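May 31, 2022
Warari workshop, bench 2

Finish trials on the Vakwood offcuts, continued. Fabrice dropped off another bundle of boards yesterday and I stickered them under the window with the rest. Moisture readings came in at 15 per cent on the thick ones, too high to glue. Leaving them until September. Romain wants one for a shelf and has been told to wait.

Hide glue: mixed a fresh batch first thing, one part granules to two of cold water by weight, soaked until it went to jelly, then into the pot. Last week's batch had gone thin and smelled off. I think it sat out on the bench over a long lunch, which was me. From now on whatever is left goes in a lidded jar, labelled with the date, and straight into the little fridge.

Shellac: dewaxed blond flakes in metho, strained through a paint filter. Old jar took far too long to harden on the test strip and stayed tacky at the edges, so I tipped it into the waste tin. New jar is on the shelf over the sink. Please don't put it in the fridge with the glue.

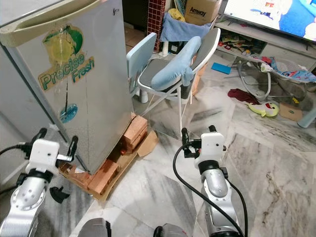

Small fridge, up on its blocks.

Joint tests. Glued up 2 lap joints from the dry stock, same grain direction, clamped overnight. First one let go at 496 N on the pull rig, clean along the glue line, no wood fibre on either face. Poor. The second tore out a good strip of timber before it failed, but I didn't zero the gauge and the number is no use. The difference might be temperature: I warmed the second pair of pieces with the heat gun before brushing the glue on and didn't bother with the first. Will repeat, warming both.

Funmilayo asked whether we could switch to liquid hide glue for the Medrano chairs. Fine for the stretchers, where the longer open time would help. I'd still rather use hot glue on the back legs. Randi to decide when she's seen the next pulls.

Other bits:
Bandsaw blade is drifting left again. Swapped it for the spare, old one is hanging on the nail for sharpening.
Low on 240 grit and brown paper.
Pascal has the good marking gauge over at Sametby. Need it back before the chair seats are laid out.
Glue pot thermostat reads high. Going by the probe thermometer, dial set just under the second mark.

Next: cut more lap pieces, warm both halves, zero the gauge.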